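Does Sorting by Color Help You Remember? A Second Look at the Desk Study
Project report, Intro to Research Methods
Ruth Montoya

The claim I was asked to test shows up in study guides, planner ads and at least one poster in our library: if you sort your notes and supplies by color, you remember more. I did not believe it when I started, and I should say so up front. I picked the topic because the Drakodari planner company hands out free sample packs on campus with a leaflet that says color sorting "unlocks recall." The leaflet gives no source. I wrote to ask for one in March and got a coupon.

Most students I know who color-code spend a long time doing it. My first question was whether any gain comes from the color or simply from the extra time spent with the notes. Any study that skips this question is hard to take seriously, and the two class projects I read from earlier years both skipped it. 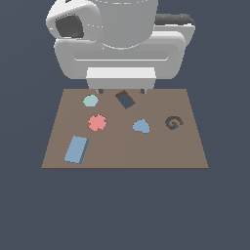
The Takine project had the larger group, 100 students, and reported that color sorters did better on a word list. But the sorters were given the list before the others and kept it longer. The Grajales project fixed that problem and made another one. It let students choose which group to join, so the people who already liked color-coding ended up together. They may also be the people who study more.

For my own test I used 40 students from the Drestbridge dorm. Half got word lists printed in black, half got the same lists with each category in its own color. Both groups had the same time and were put into groups by coin flip until one side was full. We did it on a Sunday, which was a mistake. Several people came straight from brunch and one fell asleep.

The color group remembered slightly more words. I do not think the gap means much. When I took out the 2 highest scores, both in the color group, it was gone. My lab partner argued that I would not have taken them out if they had been in the other group, and that is fair — so I report it both ways in the appendix.

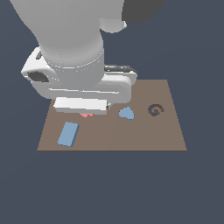
A bigger weakness is that paper lists are not what the leaflet is selling. It talks about your whole desk: pens, folders, clips, all grouped by shade. I could not find a good way to test that. People's desks are too different, and no one would let me rearrange theirs. A computer-drawn setup would at least start everyone off the same, with a flat brown tabletop and plain dark slate-blue behind it, and nothing in the background to pull the eye away. Whether memory on a screen like that tells you anything about memory at a messy real desk is another matter, and I have my doubts.

I also asked everyone afterward if they thought color had helped them. Nearly all of the color group said yes, including people who scored near the bottom. I find this the most useful result in the report. It suggests that the feeling of being organized is easy to produce and does not say much about what is in your head.

If I did the project over, I would use a longer delay before the recall test and ask someone else to score the answers. I knew which sheets came from which group, and with a handful of messy answers I had to decide what counted as a word. The library poster is still up. I would want to see a better test than mine before anyone took it down, or printed another one.

406 views — 2 comments

Related reports
Do Flash Cards Beat Rereading?
Music While Studying: Results From One Hallway
Why Our Sleep Survey Did Not Work
Handwritten or Typed Notes, a Small Comparison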